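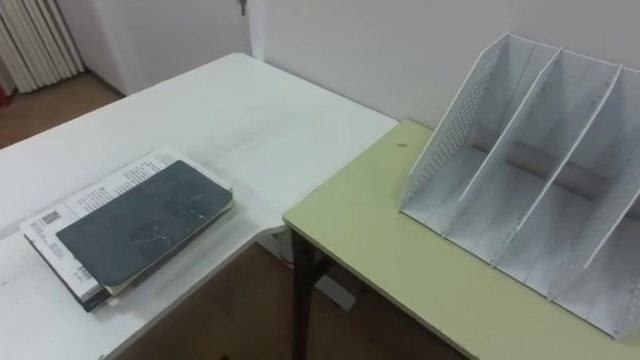 UNIT 2 HANDOUT: Piles and Files

Welcome back, everyone! This week is my favorite part of the course - paper. A stack on a table is a perfectly good place to start, and a dark notebook lying on a printed booklet already has something to teach us: what can you identify without lifting a thing?

Working terms

Pile: items lying flat, newest usually on top.
File: items standing up, each one reachable on its own. The white organizer has three upright compartments, all empty, so you get to pick the categories!

To do before lab

Sort one pile from your own desk into three groups: using now, using later, finished. Write the group names down first (pencil is fine, you will change them).

Read the Govindasamy chapter, up to page 226. Skip the box on label makers.

Questions to Cempaka Khoo, before 4 p.m.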